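Home Spaces and Everyday Objects
Course handout, unit 5: Soft floors and the things we put on them
Instructor: Gergely Csonka
Handed out 07/03/2024

Welcome back, everybody, and thank you for the room sketches you turned in at the end of the last unit. I enjoyed them very much, even the one drawn on the back of a pharmacy receipt, and they are in the folder by the door if you would like yours back. Several of you drew a kitchen with no floor at all, only furniture hanging in white space, and that made me think this was a good moment to spend a whole session on what is under our feet.

Please read these notes before you come to class. The Lakatos reading (the short chapter on play surfaces, not the long one on carpets) goes along with them, and you can skip the tables at the back unless tables are your sort of thing.

Foam puzzle mats

Most of you have met these mats in a nursery, a basement gym or a grandparent's living room. They come as separate tiles with teeth along the edges, and the teeth of one tile press into the gaps of the next. You can start with two tiles and keep going until you run out of floor, and when one gets chewed or torn you lift that one out and leave the others where they are. I have a soft spot for them, I admit — my sister and I spent most of one February on a mat like that, building a harbor out of jar lids.

There are a few words we will use in class, so let me set them down now. The seam is the line where two tiles meet. The field is the open surface between seams. The border is the outside edge of the whole mat, and it can be straight, if the maker supplies finishing strips, or toothed, if the strips were never fitted or have wandered off (they do wander off). The texture is whatever pattern is pressed into the top of the foam. It gives a little grip, and it also catches crumbs, as anyone who has tried to wipe one down will tell you.

When you look at a mat, begin with the seams. Small upright things such as cups, cans and blocks do best in the field, well away from the teeth, where a joint that hasn't been pressed all the way down can tip them. Press along the line with the flat of your hand and you will feel any raised spot quickly enough.

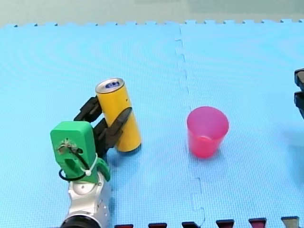 Figure 2. Yellow can and translucent pink cup on a light-blue puzzle mat. Note the jagged seam just left of the cup and the toothed border along the top.

Color matters more than people expect. On a plain blue field a yellow object is easy to find from across the room, and so is a pink one, although a see-through cup lets some of its background come through and can look quite different once you carry it to another floor. Try this at home with a drinking glass, first on a tablecloth and then on bare wood, and jot down what changes. Two or three lines will do.

For next time

Choose one patch of floor where you live, no bigger than a bath towel, and keep notes on it for 8 days. Write down what gets set there, who picks it up and where it goes next. The Ivanow worksheet has a column for each of these, and if your handwriting is as large as mine you may want a second copy.

Derik has kindly offered to bring in spare tiles so we can practice joining and lifting them. Please wear socks you don't mind being seen in.

The optional reading is in the Stoltell binder, shelf number 2562, and it needs to stay in the building.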